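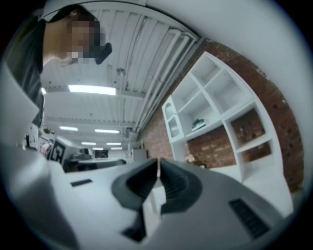
White slatted ceiling and pipes, ground floor on Arruda

hukach_hal
Listing says Brerley "begins at Starkgate Avenue." Since when? My lease from September says Lower Hukach. Same block, and now it's $3000 a month.

apoulain67
It's always been Brerley up to the rail cut. My mother's mail said so.

hukach_hal
Mail goes by zip code. Show me a map.

G. Falcão
The old ward map stops Brerley at Arruda Street. Everything north was just "the yards."

apoulain67
Ward maps are for voting. Ask anyone at the 328 bus stop where they live.

hukach_hal
I did. Got two Hukachs and a "near the park."

G. Falcão
Which park? The fenced one is on the Starkgate side.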